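The Balcony Does the Housework

Mehrangiz Abbasi pays 300 a month for the parking space she doesn't use and nothing at all for the balcony, and she considers the balcony the better deal. It came with the apartment in Prurkcombe. Laundry gets done out there, and so does a fair amount of eating.

Apartments in her part of town were built without a laundry room. Kitchens are narrow, bathrooms are narrower, and a top loader needs clearance above it for the lid. Outdoors there is plenty. Bahman Azimi, who repairs appliances from a shop on Ghasemi Street, says most of his service calls in September are to balconies.
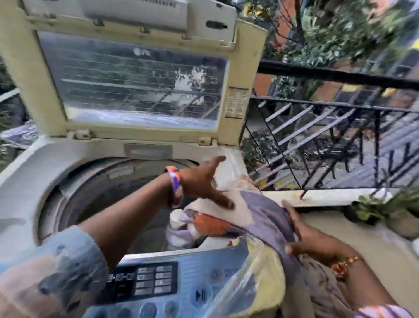
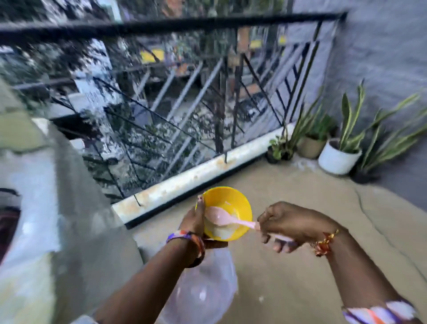 Azimi has two complaints about the way people treat outdoor machines. They leave the lid shut between loads, so the drum never airs out, and they let the sun get at the plastic. A cotton cover from the Dorkow market takes care of the second problem. He charges 200 to replace a lid and would prefer to sell the cover.

Abbasi sorts her wash on the bed and carries it out in one trip. Light colors go in first. Anything orange or red gets a wash of its own until she trusts it, a rule she adopted after losing a set of pillowcases to a new scarf.

The floor matters too. Bare concrete is easy to sweep and dries fast, but cracks hold soap and grit. Azimi suggests filling them before the rainy months and checking that all the feet of the machine sit level. A washer that rocks will walk, he says, and he has seen one pull its own hose off.

Water pressure is the last thing to check. In Erov Court, where Abbasi's sister rents apartment 406, the upper floors get very little before noon. Her sister starts her loads after lunch.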